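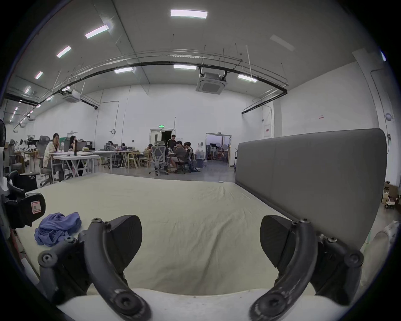
According to Evanthia Petridis, who left a comment under my last post, a family that drives past the Golob salt mine without stopping has wasted its gas. I had written that we were skipping it on the grounds that it was a hole. She replied that it was a hole with a train in it, and that I should have opened with that.

So we went in April, all four of us, with a bag of granola bars and one child who had already announced she hated trains.

Tickets were $70 for the family, which I paid with the face of a man donating blood. You get a hard hat. My son's came down to his nose and he refused to swap it, so he toured most of the mine by sound. The train is small and yellow and makes a noise like a dropped silverware drawer, and it takes you down to a chamber where the guide turns off the lights so you can find out what dark is. My daughter, the train hater, asked to ride it again before we'd gotten off.

Our guide told us there are 719 steps in the old miners' staircase. Visitors can climb up the last part of it if they want to. I said we did not want to. I was outvoted, 3 to one, and I carried the granola bars.

The museum upstairs is called Famarholm, after the house it used to be, and it's mostly pickaxes. There is also a hands-on room where kids can load wooden salt blocks onto a cart, push the cart six feet, unload it, and start over. Mine did this for most of an hour. I have asked these same children to carry one plate to a sink.

A few practical things. The parking lot fills up by ten in the morning. The cafe sells one kind of soup. Bring sweaters even if it's warm out, and bring one for yourself too, you hero. The gift shop sells chunks of salt in little net bags, and both kids licked theirs in the car, then licked each other's.

We stayed over in Stikeck, a town with one stoplight and a very good bakery. I'd get the cheese rolls and skip the thing with prunes.

Thodoris Psarras wrote to ask if the mine is okay for a two-year-old. They let them in, but you can't take a stroller on the train, and the dark part got a couple of the smaller ones crying. I'd wait a year or so.

Evanthia has since sent me a link to a second mine. This one has a boat.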